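November, 4:10 pm
Posted by Eker

> Is the Mellor hand-held pair worth 351 a set? Allano wants 800 for theirs.

Oh, I'm so glad you asked, as we've had the Mellors at Bremby for 5 weeks now and I could go on all evening (I'll try not to!).

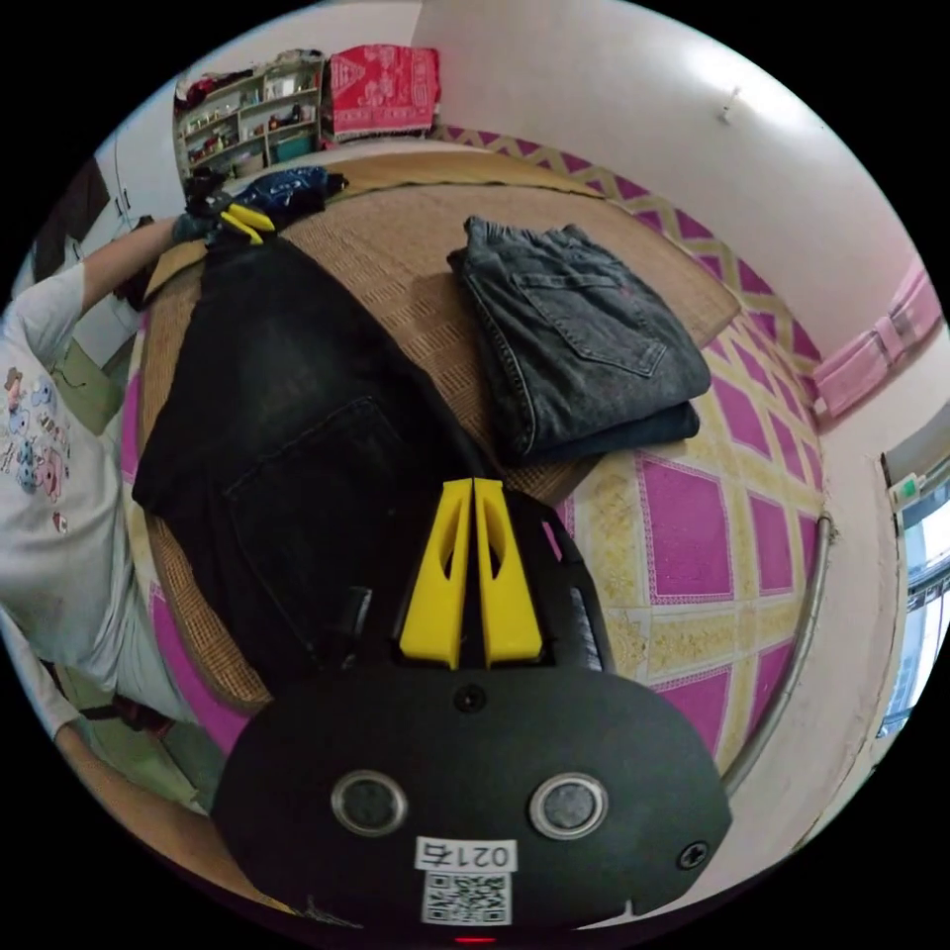
They're comfortable enough once your wrists get used to the weight, and the manual is short and friendly.

Laundry is what we bought them for, and jeans are the hard part.
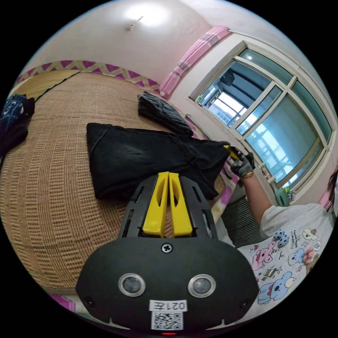 Dark clothes on the straw mat, gloves on.

Do ask about spare fingers before you order, because shipping on those was slow for us. I wear knit gloves for the long sessions, and the pair with black grip dots is lovely with these handles. The slotted yellow fingers will pinch a strip of black denim and lift it too, so heavy cloth needn't put you off. Write me any time!
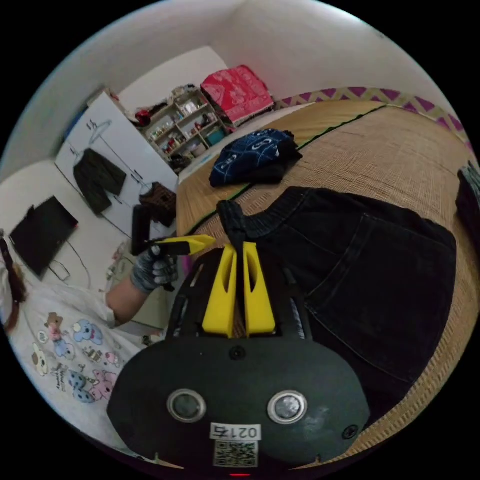

Support has been kind to us on the whole, and my ticket (1743, if you want to mention it) got a proper answer. They did ask what cloth we use, so tell them if yours is as thick as the black jeans with the stitched back pocket.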